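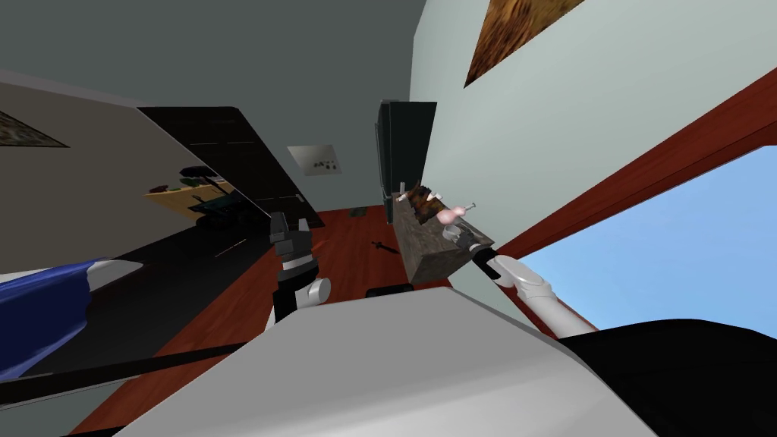
**Figure 1.** Rendered room with a red wooden floor and a grey stone-textured block.

### 4.2 Why tilted rooms are such fun to study

People are wonderfully good at finding "up." In the Hirberg study, 100 adults looked at rooms like the one in Figure 1 and set a line to match true vertical.

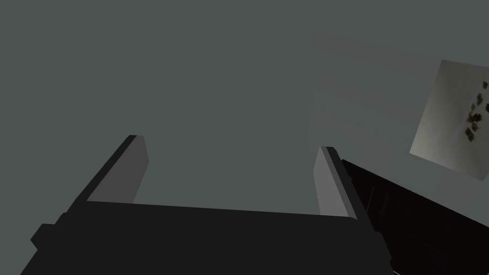 Most of them leaned toward the floor — even when told to ignore it! The pull was strongest in the first seven trials and then faded, just as the Bach model predicts.

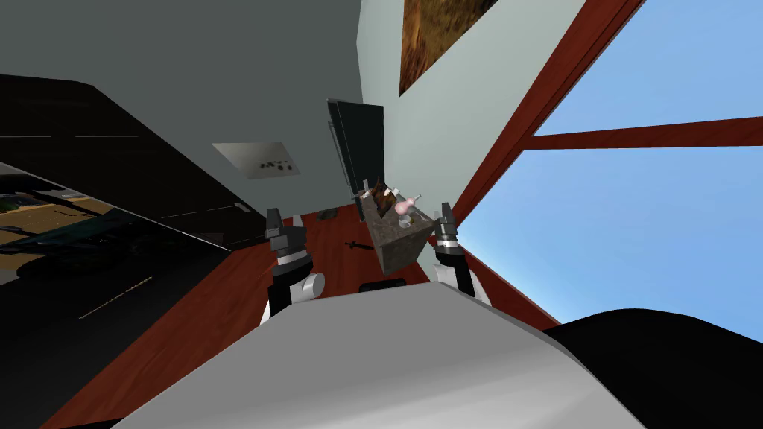 We repeated the task in Dridaton with 201 new adults and were delighted to find the same pattern. Four of them showed no pull at all, and we hope to invite them back in June for a longer session with the lights dimmed.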